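Print | E-mail | 14 shares | 0 comments

FOR IMMEDIATE RELEASE

Clorton Gets Its Quiet Back, One Table Leg at a Time

CLORTON, 12/5/24 -- Janthorpe, maker of small felt pads that go under furniture, today announced the Lumanlan, a pad that stays where you put it. The company has been working toward this modest goal for 41 months.

Earlier pads tended to wander off under the sofa and take up a new life with the dust. The Lumanlan uses a wider adhesive ring from Clestico, and in house trials 862 of 878 pads were still attached at the end of March. The other 16 are being looked for. 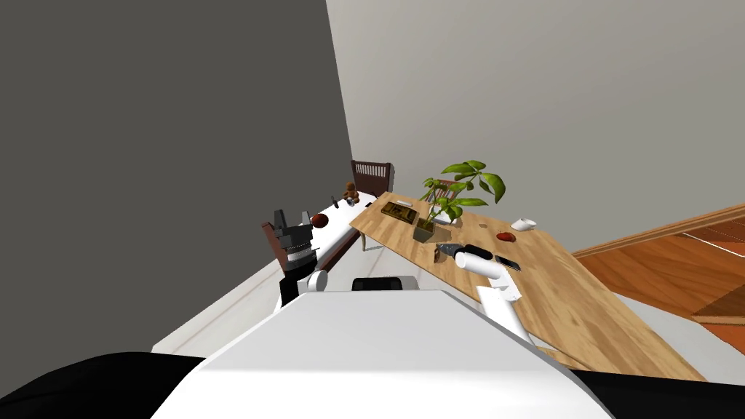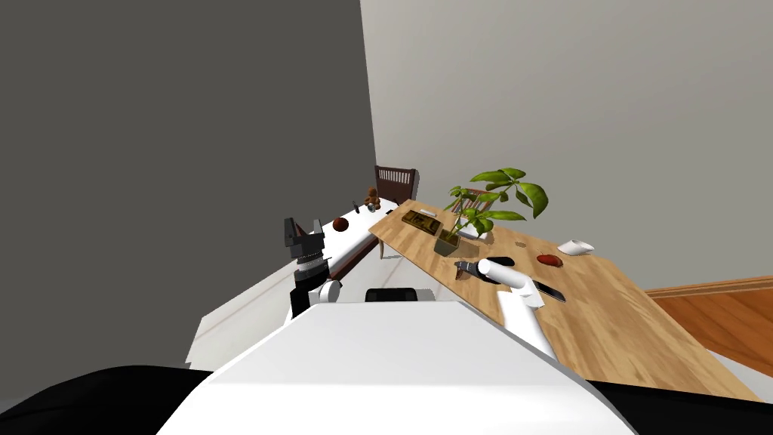
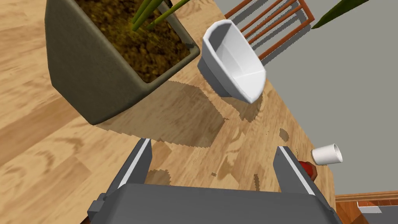

Sizes and Availability

The Lumanlan comes in 2 sizes, chair and table, and in one color, which Janthorpe calls oat and most people will call beige. Packs go on sale today in hardware stores across Clorton. Owners of the old pads may trade them in, if they can find them.

Piano owners are asked to wait. A piano size is planned -- the first attempt is still stuck to the piano.

Contact: Janthorpe Press Office, Clorton
© 2024 Janthorpe. All rights reserved.
Back to top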